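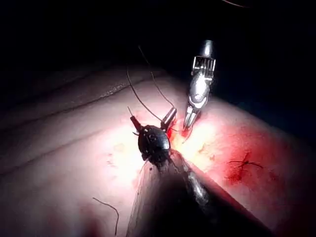 Keeping your perfumes fresh at home

Many people keep their perfume bottles on the shelf in the bathroom, next to the sink. I did the same for years, until a nice citrus cologne became brown and started to smell like old vinegar. The steam and the changes of temperature are bad for perfume, and a bottle that costs 100 dollars deserves a better place.

Where to keep the bottles

A closed drawer in the bedroom is very good. A wardrobe is also good, if it doesn't stand against a heating pipe. If you like to see your bottles, put them on a shelf that gets no sun, and leave them in their boxes during the summer. I keep mine in a shoe box from Gallach with a piece of felt on the bottom, so the glass doesn't knock.

The refrigerator is possible, but choose the door of a small one that you don't open all the time. Food smells can stay on the cap.

Cleaning a spray head that is blocked

Take the spray button off by pulling it straight up. Put it in a small glass with hot water from the tap and leave it there for 40 minutes. Shake it, let it dry on a paper towel until the next morning, and press it back. Don't use a needle - it makes the hole wider and after this the perfume comes out in drops.

Filling a travel bottle

For a 5 ml travel bottle you need a very small funnel. The metal ones from Tonwood are easy to wash. Before you fill it, rinse the bottle with a little rubbing alcohol and let it dry open. Don't fill it to the top, leave a bit of air. Write the name on a label, also if you are sure that you will remember.

Perfume spilled on wood

Wipe it at once with a dry cloth and don't rub in circles. The alcohol can take the varnish away, so please don't put a hot cup or anything else there for one day. My neighbor Fatos Bošković repaired a white mark on her dresser with plain beeswax polish, two thin layers.

What to do with old bottles

A perfume that you don't wear anymore can go on a cotton ball inside the vacuum cleaner bag, or on a strip of thick paper between the towels. Keep the paper away from silk and from light colors, it can leave yellow stains. Empty bottles without the spray part look pretty with one dry branch of lavender.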